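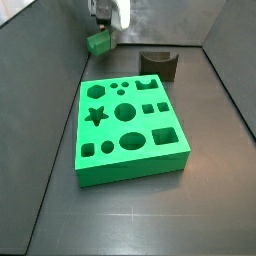

The green foam shape board, with an arch in the gripper.

2 min read

We're Lecomte, and we make Valel, a practice kit for robot arms! It's a foam board with 14 cut-outs (a star, a hexagon, a big oval and more) plus blocks to go with them. We love watching an arm work out an arch.

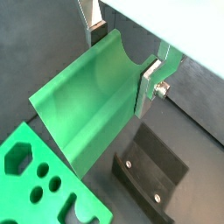
Arneo wrote to us that the star kept their arm busy for a whole term, and asked for a harder board. We're drawing one now.

Last updated: December
Contact Lecomte, Urnisden | © Lecomte | Back to top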